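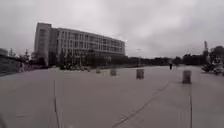
July – open day, outdoor demo, plaza

Writing this up before I forget half of it. Aidan has the proper run sheet, these are only my notes.

Set up from 7:30. Overcast, good for the cameras, no hard shadows to fight. Femi had the laptop and the e-stop, I did route and people, Aidan did the talking. Rover is the Ginis base with the Movavia nav stack on top, same build as the one on the bench last month except the front bumper switch got swapped. Battery 2 in, battery 3 on charge in the van.

Route: start mark, out along the long slab joint, past the posts, turn short of the parked scooters, back. We had planned to go closer to the scooters but Femi didn't like how the handlebars came up in the map (thin stuff at odd heights, planner treats half of it as free). Put a keep-out strip along that side and left it in all day.

Run 1 – fine. Slow. Stopped by itself for a person crossing, waited, went on. Visitors liked the stopping more than the driving.

Run 2 – went off line after the second post. Localization jumped, Femi hit the stop, no harm. Log shows the jump right where there's nothing but open paving in lidar range, so it was running on odometry and hope. Note for Stosov people, who asked about exactly this: big flat open space is harder for us than a corridor. Aidan explained it better than I would have. They want a copy of the log.

Run 3 – restarted localization from the mark, raised the weight on the camera features (building edges, window rows). Held the line there and back. Left those settings for the afternoon.
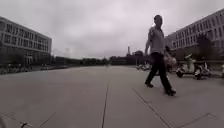
Man crossing ahead, second person close behind him, scooters at right.

Two people walking that close are still a problem. Tracker likes to merge them into one blob and then split it late, and the predicted path swings when it does. Checked the run 3 log over lunch, it does this more than I thought. Safe, because we stop for the blob anyway, but the restart is jerky. Femi thinks it's the cluster distance, I think it's the track timeout. Try both on the bench, one at a time please.

Frame count from the front camera for the morning: 3,207 saved. Should be more. Suspect the disk write is dropping some when the nav log is on too. Also plenty of them are soft when we're moving, exposure is too long for a gray day. Lock it shorter and accept the noise.

Slab joints: you hear every one. Wheels don't care, the mast does. Camera pitch wobbles for a moment after each joint and the ground plane estimate goes with it. Stiffer mast bracket, or at least tighten the one we have, it had worked loose agian by noon.

Questions we got, for next time:
– how fast can it go (walking pace, capped)
– what if you stand in front of it forever (it waits, then asks for a new path)
– does it work in rain (no, and don't promise it)
– kid wanted to know if it has a name. Aidan said Fitzgerald. So now it does I guess. Put it on the lid.

Afternoon was short. One clean lap for the late group, then battery 2 warning came up sooner than expected, 14:40 or so. Swapped to 3, did one more lap with the keep-out strip showing on the big screen, people got the idea much faster with the map next to the real thing. Do that from the start next time.

To do
– send run 2 log to Stosov (Femi)
– cluster distance / track timeout test (me)
– mast bracket, thread lock (Aidan)
– check battery 2 capcity, mark it if it's going
– copy everything off the laptop before somebody borrows it

Tape marks still on the paving by the start point, need to go back and pull them up.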